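Leitner Wall Rebounder - Owner's Guide
Section 4: Setting Up for Your First Practice
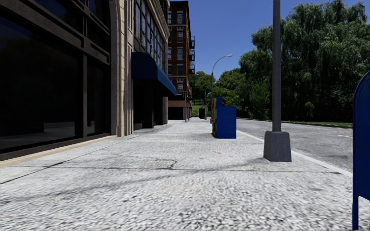 You've built the steel base, so now comes the fun part! Have the net, the bungee cords and the Pekik tension gauge within reach, and plan on some 41 minutes if you're working with a helper.

1. Set the rebounder on level ground with the front bar facing the thrower.

2. Clip the four corner cords first (the short ones with red ends), then work toward the middle of each side, switching sides as you go.

3. Hook the gauge to the center of the net and pull straight back. A lacrosse ball comes off best at a reading of 4. For softer, looping returns to younger players, drop to 2 - it makes a lovely catch for beginners.

4. Push a ground stake through each foot until the collar touches the grass. On turf or pavement, use the Bomora sandbags instead, one per foot.

5. Throw a few easy passes from close in, then step back and let it rip!

Note: New cords stretch during the first week or so of play. Check the reading again before your next session and move each clip in one loop if it has dropped.

Caution: Stay clear of the back of the net while anyone is shooting. Wear a helmet and gloves at close range. Those returns come back fast.

Caution: Never climb or hang on the crossbar.

Missing a clip? Order bag 955 from the Trorkville parts desk and you'll be throwing again in no time.

Guide revised 23/02/2023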